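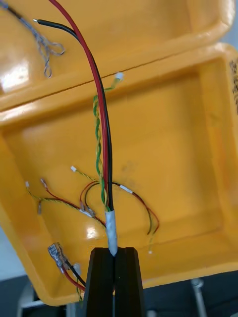

By Nayeli Villalobos
Project partner: Lihua Guo
Final report, submitted Jun 6, 2023

Does a Case Keep Wires in Order?

Our assignment was to pick a storage problem in the electronics classroom and test a fix. Most teams picked tools. Lihua and I picked leftover wire, which everybody complains about and then throws into whatever is nearest. I will say now that I did not expect the fix to work, and I am still not sure that it did.

The idea came from the Hurnwood shop guide, which our class uses for bench rules. It says that short leads and harness pieces should be kept "in a closed rigid container, sorted by use." It gives no evidence for this. I asked whether anyone had compared it with a plain drawer and was told that was what a project was for.

What we used

We had a yellow plastic case with a hinged lid and a shallow base tray. It has no dividers. Into it went wire of several kinds: single red and black leads, a thin green-and-yellow twisted pair ending in a small white connector, gray twisted wire, and a red lead with a metal crimp terminal. One bundle was wrapped together with white tape.

The other storage was a drawer under the bench, which we named Keria so that our notes would be shorter. The case was Zadodby. Lihua chose the names and I have stopped arguing about them.

What we did

In April we ran 12 retrieval trials on each. One of us called out a wire from a list and the other had to find it, get it free of the rest, and lay it on the bench. We used a phone timer. We swapped jobs halfway, which we should have planned from the beginning and didn't. Between trials the wires went back in without any special care, the way a student at the end of class would do it.

We then repeated the trials with one change: wires that belonged together were taped near one end and left free at the other.

Results

Without tape, the case was faster than the drawer by 5 seconds on a typical trial. That sounds like a win for the guide, but I don't trust it. The drawer is deep and badly lit. The case is bright yellow and open on the bench, and a black or red wire shows up well against it. We may have measured lighting.

The gray wire was a problem everywhere. It is thin, it is twisted, and it loops over itself as soon as it is put down. Closing the lid on it did not help. Lihua thinks a rigid case at least stops the tangle from spreading to the other wires. I think a tangle is a tangle, and that in a shallow tray with no dividers there is not much to stop it.

Tape made a bigger difference than the container did. Bundles came out of the drawer nearly as quickly as they came out of the case, and we dropped fewer pieces. A taped bundle also gives you one thing to grab. Its weakness is the free end — the wires still fan out above the tape, and a connector on a long twisted pair can catch on its neighbors. We tried a second wrap farther up on some bundles. It held them together, but then you couldn't bend the wires where you needed to.

Problems with our test

There were only 2 of us, and by the later trials we both knew where things were. The drawer trials came first every time. We also never tested a case with dividers, although the Tian team offered to lend us theirs. Finally, we did not check whether handling did any damage. Some of the black wire has a bare tinned tip, and I would want to know what being stuffed into a box for a year does to that before I told anyone to buy boxes.

Cost

The classroom budget for storage was 400 dollars. Buying a case for every bench would use up most of it. Tape would not. If the school wants to spend the money anyway, I would ask for one case with dividers and run the trials again, this time with people who have never seen the wires.

Lihua disagrees with me on this and has written a separate page, which is attached behind the timing sheets.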